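Drying Shrinkage of Hand-Mixed Mortar Bars at Three Water Contents
Materials Laboratory II, Project Report
Section 4, Group 7

1. Purpose

The project measured the change in length of small mortar bars over 77 days of drying in room air. Three mixes were made with the same cement and sand and different amounts of water. The question was whether the simple length comparator in the teaching lab is good enough to separate the mixes, and if so, at what age.

2. Materials

Cement was Nesley general purpose, one bag, opened on the day of mixing. Sand was Harner washed masonry sand, dried overnight in the oven and passed through the coarse sieve to remove shell and roots. Tap water was used for all batches. No admixtures were used.

Each batch contained 700 g of cement. Sand was held at three times the cement by mass. Water to cement ratios were 0.45, 0.50 and 0.60, referred to below as mixes A, B and C. Mix A was stiff and needed extra tamping in the corners of the molds. Two bars from mix A had visible voids after demolding and were replaced from a second batch.

3. Procedure

Bars were cast in steel molds with a stud at each end. The molds were oiled lightly, and the studs were wiped clean before filling. Bars were demolded after one day, cured in lime water for six days, then surface dried with a towel and measured. This reading is taken as zero for all later values.

After the zero reading the bars were set on edge on wire racks in the storage room, with a gap between bars so that air could reach all sides. Room humidity was read from the wall dial at each measurement. The dial was not calibrated.

Length was read on the Bright comparator. The reference rod was read before and after each set, and the set was repeated if the two rod readings differed by more than two divisions. Each bar was placed with its mark facing up and turned slowly, and the lowest reading was recorded. Mass was taken on the Lokby balance right after the length reading.

4. Results

All three mixes shrank quickly in the first two weeks and slowly after that. At 77 days the mean shrinkage of mix B was 482 millionths. Mix A was lower and mix C was higher. The order of the mixes was the same at every age after day 14. Before day 14 the scatter between bars of one mix was as large as the difference between mixes A and B.

Mass loss followed the same order. Most of the loss in mix C took place in the first week of drying.
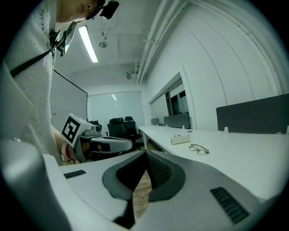
One set of readings, taken in November during the first week of building heat, shows a step in all three curves. The humidity dial dropped sharply between that set and the one before it. The readings were kept in the averages.

5. Sources of error

The main error is seating of the studs. Grit on a stud gives a reading that is too long, and a bar that was not wiped could be off by several divisions. The second error is temperature. The reference rod and the mortar do not expand by the same amount, so the rod corrects for only part of a change in room temperature. Bars near the door of the storage room may have dried faster than the others. Rack positions were not rotated.

6. Conclusions

The comparator can separate the three mixes after 14 days of drying. It should not be used to rank mixes A and B before that age without more bars per mix. A repeat of the project should use a closed cabinet with controlled humidity and should rotate the bars at each reading.

Raw readings are in Appendix A. Sieve results for the sand are in Appendix B.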